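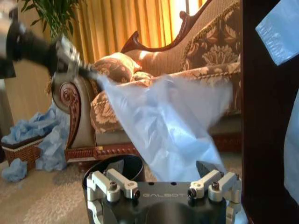
Wrist view, left arm holding the bag by its top corner, right gripper waiting.

Teleop demos with thin plastic bags: when do you grab with the second hand?

wivovden_tom
We're recording demonstrations by remote control, two arms, one operator. The task is to pick up a light blue plastic bag and open it out. The first grab is fine. After that the bag hangs in folds and the operator has to find a second corner with the right gripper, and this is where every operator does something different. One goes for the lowest point, another pinches near the first hand and slides down. We have 803 demos so far and the policy trained on them dithers. Do I pick one method and bin the rest?

Rajput
Yes. Pick one and write it down. We had the same trouble with tea towels. We threw out everything that didn't follow the sheet and the policy got better on less data.

eketti
I wouldn't bin anything yet. Label them by method first and train on each lot separately. You might find the slow one works best. Sliding down the edge looks clumsy but the fingers always know where the plastic is.

Rajput
Sliding is fine on cloth. On thin plastic it drags the whole bag along and bunches it up in the fingers.

C. Nnaji
What can the operator see? If they are driving from the head camera and the policy also gets the wrist view, they may be choosing a corner for reasons the policy can't work out. In that picture the sofa pattern shows through the plastic. I'd struggle to find the edge myself.

wivovden_tom
Head camera in the headset, wrist views in two small windows at the side. Most of them say they ignore the windows.

C. Nnaji
Then make the wrist view bigger and try 50 demos with one operator before you change anything else.

witthorpe34
Or use a plain background. A patterned sofa behind see-through plastic is asking a lot for a first go.

eketti
Disagree with that. If it has to work in a living room, record it in a living room. Otherwise you do the job twice.

witthorpe34
You do it twice anyway. We did 3593 demos in furnished rooms and still went back to a bare table for the hard part of the grasp.

wivovden_tom
Thanks all. Going to label first, then do the 50 with the larger wrist view — same operator, lowest corner only. The sofa stays for now. I'll post the numbers in October.

Rajput
Keep the failed grabs in a separate folder. You'll want them later.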